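Can a Machine Clear the Table? A Term Report on Household and Shop-Floor Chores

Course project report, Rindwood
Submitted Sunday, October 31, 2021

1. Purpose

The question set for this project was whether machines can do ordinary chores yet. We narrowed it to two kinds of work. The first is tidying a small table in a shared lounge, as a stand-in for household work. The second is restocking a parts shelf at Brunen, a small hardware supplier that let us watch its back room for two afternoons. Both jobs are done every day by people with no special training, and both are usually left out of lists of tasks that have already been automated.

We did not build a robot. The project covers the steps before that: breaking a chore into single actions, recording a person doing those actions with a hand-held gripper, and judging which of them a two-finger machine could be expected to do with current methods.

2. Background

Machines already do some chores well. A dishwasher, a washing machine and a floor-cleaning robot each handle one job. What they share is that the job was changed to fit the machine. Dishes go into racks. Clothes are put into a drum and taken out by a person. The floor robot needs cords and socks picked up first.

The work left over is mostly picking up, sorting and putting down. It is hard to change to fit a machine because the objects differ from day to day. A person clearing a table deals with things that are stiff, soft, flat, shiny and see-through in the space of a minute, and does not plan any of it in advance.

On the shop floor the picture is mixed. Boxes of known size moving between known points are handled by machine in many warehouses. At Brunen, the goods arrive in cartons but go onto the shelf as single items, in bins that are sometimes full, sometimes mislabeled and sometimes holding the wrong part. The carton stage could be automated with money. The bin stage is closer to tidying a table than we expected when we picked the two sites.

3. Method

3.1 Tool

All recordings were made with a hand-held gripper with two soft, ribbed fingers and a wide-angle camera mounted behind them. The operator wears nothing and can put the tool down between takes. We call our setup Gwilliam in the logs, after the name on the shelf where the parts were stored, and the name is kept here so that the report matches the logs.

The reason for using a hand-held tool is that the person is limited to what a simple gripper can do. If the operator cannot pick up an object with two fingers, there is little point in asking a robot with the same fingers to do it.

3.2 Tasks

We wrote 18 task cards. Each card names one object, one action and one end state. "Pick up the cap and hold it clear of the table" is a complete card. "Tidy the table" is not, because two people reading it would stop at different points. Early cards were too loose and had to be rewritten in September, and recordings made from the loose versions were dropped.

3.3 Scoring

Each attempt was scored as done, done with a second grasp, or failed. A drop counted as failed even if the object landed in the right place. Moving any other object by more than a hand's width also counted as failed. This last rule is strict, but a machine that clears one item and pushes another onto the floor has not helped.

3.4 Software

Clips were trimmed and labeled in Allelel, a small program written by an earlier class. It stores start time, end time, card number and score. It does not check that the end time is later than the start time, and 31 labels had to be fixed by hand for this reason.

4. Results

After trimming, the set held 3,291 short clips across both sites. Clips are not the same as attempts. One attempt is split into approach, grasp, lift, carry and release, and some attempts have no release because they failed earlier.

4.1 Stiff objects of medium size

These gave the least trouble. Objects that fit between the open fingers and have two sides to press against were usually picked up on the first grasp. A computer mouse belongs in this group, with one warning: its shell is curved and smooth, so a grasp placed too high slides off. Lowering the fingers until they nearly touched the table fixed most of these cases.

4.2 Soft and hollow objects

A cap has a shape only as long as nothing presses on it. Too little force and it slips, too much and the crown folds. Operators adjusted by feel and by watching the fingers bend. A machine without force sensing would have to judge this from the camera alone. The ribbed fingers help here because they wrap slightly around what they hold, and a small error in force matters less.

The other problem with a held cap is that it blocks the view. With a bulky object in the fingers, the camera behind them loses part of the table, and the operator has to remember what was there. People do this without effort. A control program that acts only on the current image does not.

4.3 Flat objects

Loose stickers and thin sheets were the weakest group by a wide margin. The fingers need something to close on, and a sticker lying on cloth gives almost nothing. Sliding a sheet to the edge of the table and gripping the part that hangs over worked in some attempts. For loose stickers on upholstery we found no method we would call reliable. A person uses a fingernail.

4.4 See-through objects

Clear and tinted plastic was easy to hold and hard to locate. Whatever stands behind the plastic shows through it, so the outline changes as the camera moves. Human operators were not slowed by this. We list it as a risk for a machine and cannot put a number on it from our data.

4.5 Shelf work at Brunen

Single boxed parts behaved like the objects in 4.1. Bagged screws behaved like the cap, only worse, as the weight shifts inside the bag during the lift. The larger difficulty was deciding where an item goes when its bin is full. Staff had at least three answers to this depending on the part, and none of them was written down. We stopped recording this step and made notes on it instead.

5. Discussion

Our reading is that single actions are within reach and whole chores are not. A machine trained on recordings like ours could plausibly pick up a mouse or a boxed part in a room it has seen before. Clearing the full table would require it to choose an order, to notice what it cannot do, and to stop at the right point.

Errors also add up. A chore made of many short actions needs each one to work nearly every time. If one action in ten fails, a table with a dozen objects on it will rarely be finished without help, and a person who has to stand by and help might as well clear the table.

Cost was outside the scope, but Brunen raised it. The owner's position was that a machine for the bins would have to run unattended overnight to be worth the floor space. Given 4.5, we do not think that is close.

6. Limits

The set is small and comes from two sites. All operators were students who knew the scoring rules. The lounge was recorded in good light only – both daylight and ceiling lights – and we have nothing from the evening. We planned a round of 500 additional clips with the ceiling lights off and did not get to it.

The scores describe a person using a gripper. They set an upper limit on what the same gripper could do under machine control, and should not be read as robot results.

7. Further work

The cards for flat objects should be split in two, one for sheets and one for stickers. Allelel needs the time check mentioned in 3.4. A second finger shape with a thin, stiff tip should be tried on the flat group before any more clips of it are recorded with the present fingers.

8. Lounge site

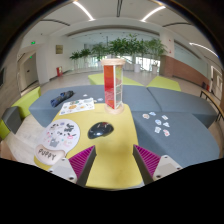
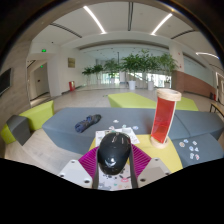
Figures 1 and 2. The lounge table and nearby seating during recording. Figure 1: the mouse on the table, gripper open. Figure 2: the black cap held between the fingers.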